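4.2 Do people want empty squares filled?

Most plans for large paved squares start from the claim that open ground is wasted ground. We doubt that the claim has been tested. The Retville survey, often cited in its favour, drew 3,088 replies, yet it asked only what people would like to see added. Leaving the place alone was never offered as an answer.

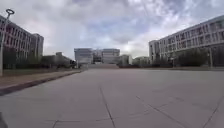

Hacer Yaman objects that residents could have written "nothing" in the comments box, and that 373 of them left it blank. A blank box is weak evidence of anything, and we do not count it for either side.

The Tusthorpe figures are no firmer. The 1,078 visits logged there in November were set against a summer count made before the benches went in, so weather and seating cannot be told apart.

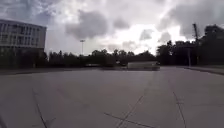 4.3 Paving and cost

Cost is the other usual argument. Driltex puts the upkeep of large slabs below that of planted beds, but its estimate leaves out the resealing of joints.

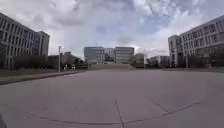
Figure 6. Open concrete paving with a large multi-storey building on the left.

Çetinkaya allows for joints and finds the gap much smaller. Even so, the two estimates use different lifespans, and neither says how these were chosen.
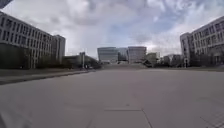

Until both are worked out over the same period, we see no good reason to prefer one surface to the other on price.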